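**Asunto:** Re: Préstamo de herramientas y encimeras de los pisos de Ivstead

Estimados miembros de la lista:

En relación con la consulta recibida, la Secretaría de Drikgate comunica que el fondo común dispone de 2.000 euros hasta agosto.

> ¿Se mantiene el límite de 179 euros por vivienda para reparar encimeras?
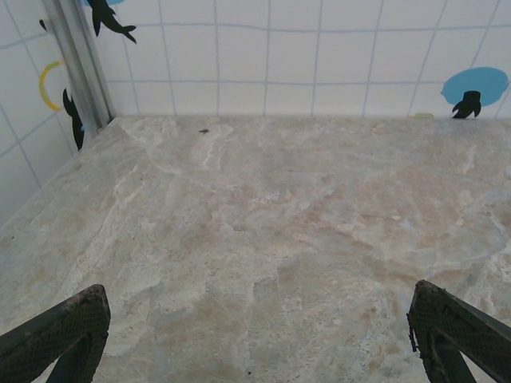
El límite se mantiene. Las solicitudes se remitirán por escrito, con presupuesto adjunto, y se resolverán en cuatro semanas. El préstamo de herramientas sigue siendo gratuito.
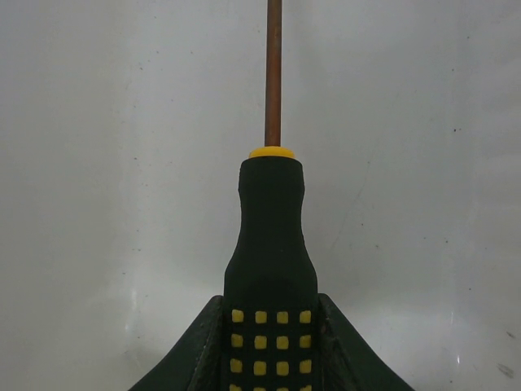
*Destornillador de mango negro y collar amarillo.*

Atentamente,
Secretaría de Drikgate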